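Ticket: Stock counts drifting between shop till and Hemstead warehouse
Product: Cekell Stock, hosted
Status: Closed
Priority: Normal

Opened Tuesday, 08:40
Since the December update our fruit and veg lines no longer match. The till at the Drarkgate shop shows 1,565 units in hand across all loose produce. The warehouse screen shows 3,000. We have not had a delivery that would explain the gap. Tinned and dry goods are fine. Restarting the till made no difference, and neither did logging out on both sides.

Reply from support, 09:25
Please send the sync log from the till and tell us which units your loose lines are set to. Look under Products, then Units. We also need to know if anyone has edited the pack sizes.

Customer, 10:10
Log attached. Kiwis, tangerines, bananas and apples are all set to "each". Pack sizes were last edited before the update. The log has the same line repeated 36 times: "unit mismatch, row skipped". It does not say which row.

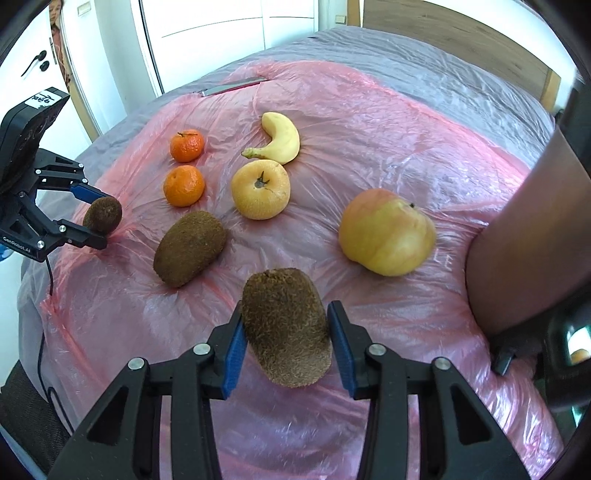 Support, 11:50
Thank you. The skipped rows are all lines that are bought by the case and sold singly. The update added a second unit field for purchases, and on your account it was left blank. The warehouse side reads a blank as "case", the till reads it as "each", and the sync drops the row.

To fix it:
1. Close the till session.
2. Open Products, filter by Loose, and fill in Purchase unit on every line.
3. Run a full sync from the warehouse side, not from the till.
4. Do a hand count before you open again and enter it as an adjustment.

Customer, 14:15
Steps 1 and 2 done. The full sync stopped at step 3 with error 2, "supplier record locked". The supplier is Munasinghe.

Support, 14:40
There is a draft order open for that supplier — it locks every product on it. Save or delete the draft and run the sync again.

Customer, 16:05
Draft deleted, sync finished, no skipped rows. Both screens now agree. We will enter the hand count tonight after closing. Please can the log show the product code next time a row is skipped.

Support, 16:20
Passed on as a feature request. Closing this ticket. It will reopen if you reply.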